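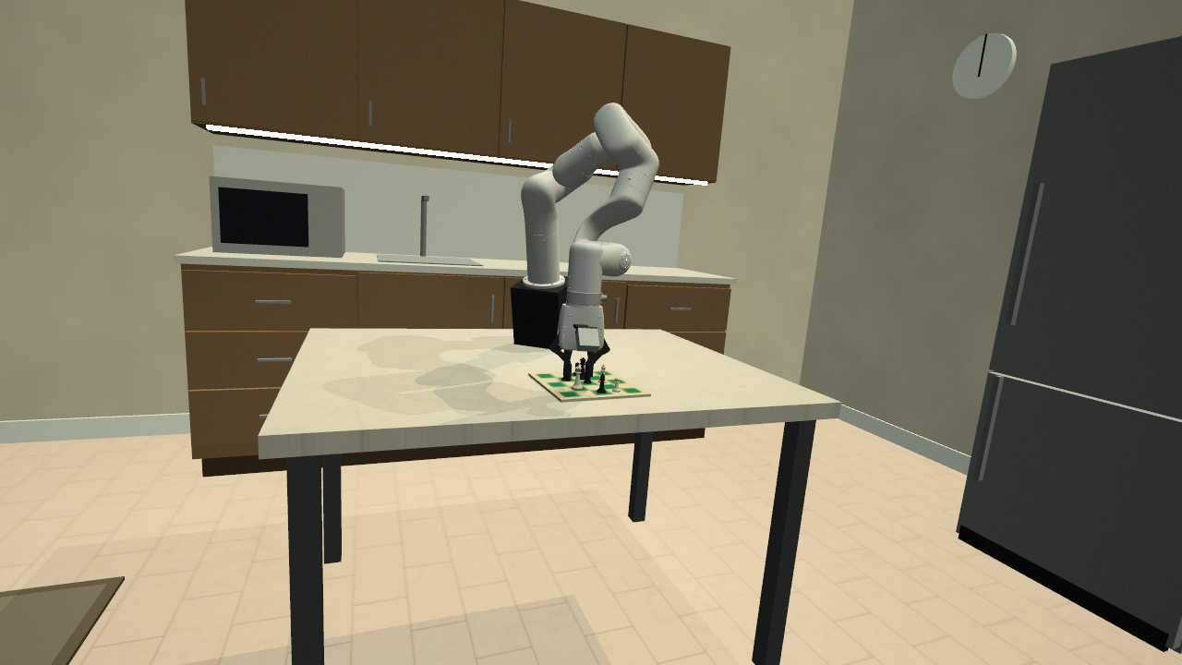

# Die Salzschreiber von Tomar

Historischer Roman, Verlag Menditz, gebunden mit Schutzumschlag, 564 Seiten

Der Verlag nennt das Buch »das große Epos über das Jahr 1571«. Große Epen über irgendein Jahr bekommen wir jede Saison mehrere auf den Tisch, und meistens ist daran vor allem der Umfang groß. Wir haben den Roman trotzdem ins Sortiment genommen, mit Einschränkungen, die man vor dem Kauf kennen sollte.

Erzählt wird von einem Schreiber aus Tomar, der die Salzlieferungen für eine Handelsflotte abrechnet und dabei auf Ladungen stößt, die in keinem Hafen angekommen sind. Die Spur führt ihn nach Tunalden, eine Hafenstadt, die es nur in diesem Buch gibt. Auf der Vorsatzkarte liegt sie so selbstverständlich zwischen echten Orten, dass mancher Leser sie wohl im Atlas suchen wird. Ein Nachwort, das Erfundenes und Belegtes auseinanderhält, fehlt. Bei einem Roman, der mit »akribischer Recherche« wirbt, hätten wir eines erwartet.
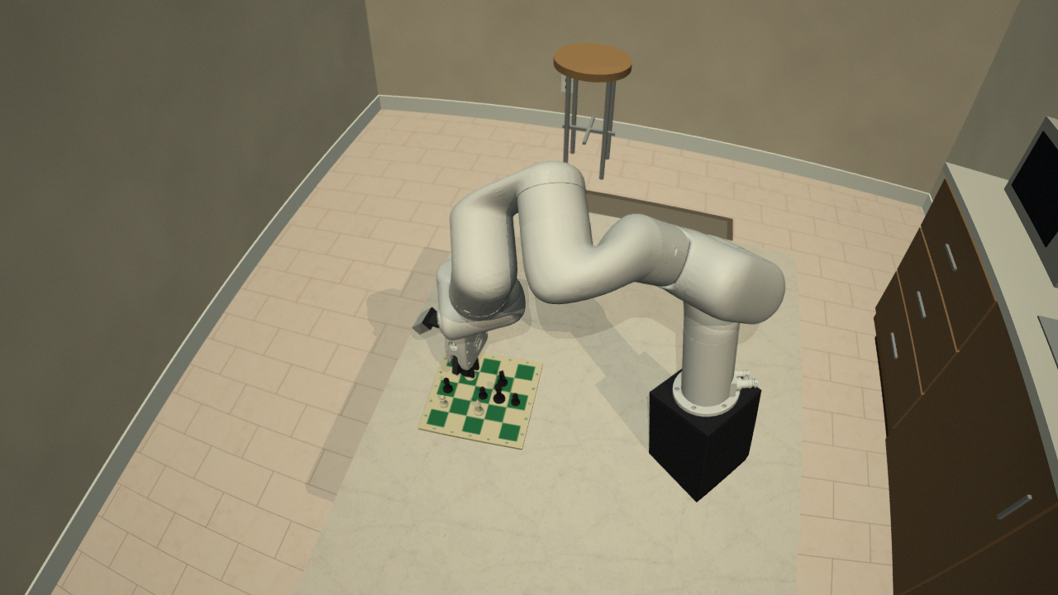 Die ersten hundert Seiten sind zäh. Es wird viel gewogen, gesiegelt und in Vorzimmern gewartet, und die Dialoge klingen stellenweise, als hätten die Leute im 16. Jahrhundert einander ständig die politische Lage erklärt. Danach wird es deutlich besser. Die Überfahrt ist gut erzählt, die Kapitel im Lagerhaus von Tunalden auch, und die Witwe des Flottenbesitzers ist die einzige Figur, bei der man bis kurz vor Schluss nicht weiß, was sie will. Die Seeschlacht, die der Umschlag so groß ankündigt, findet weitgehend außer Hörweite statt - ein paar Berichte von Heimkehrern, ein Gerücht auf dem Markt. Wer wegen der Galeeren kauft, wird sich ärgern.

Ob daraus wirklich eine Reihe wird, bleibt abzuwarten. Auf dem Rücken steht eine 1, Band 2 ist für Juli angekündigt, einen Umschlag oder eine Leseprobe haben wir davon noch nicht gesehen. Der erste Band endet immerhin so, dass man ihn allein lesen kann.

## Angaben zum Buch

- Umfang: 564 Seiten, 41 Kapitel
- Ausstattung: Fadenheftung, Lesebändchen, Karte auf dem Vorsatz
- Reihe: Das Salzbuch, Band 1
- Verlag: Menditz
- Sprache: Deutsch
- Im Bestand seit: 10. September 2018

## Zu den Ausgaben

Neben der gebundenen Ausgabe gibt es das Taschenbuch in der Edition Alter. Der Text ist derselbe, die Karte wurde auf eine halbe Seite verkleinert und ist damit kaum noch zu gebrauchen. Das Papier ist dünn, die Schrift scheint durch. Für den Zug mag das reichen.

Die »Schmuckausgabe« mit farbigem Schnitt führen wir nicht. Sie kostet spürbar mehr und enthält keine Zeile zusätzlich - auch kein Nachwort, wir haben nachgefragt.

Gebundene Exemplare liefern wir in der Regel aus dem Lager. Taschenbücher bestellen wir beim Verlag, das kann einige Tage dauern. Eingeschweißte Bücher nehmen wir nur ungeöffnet zurück.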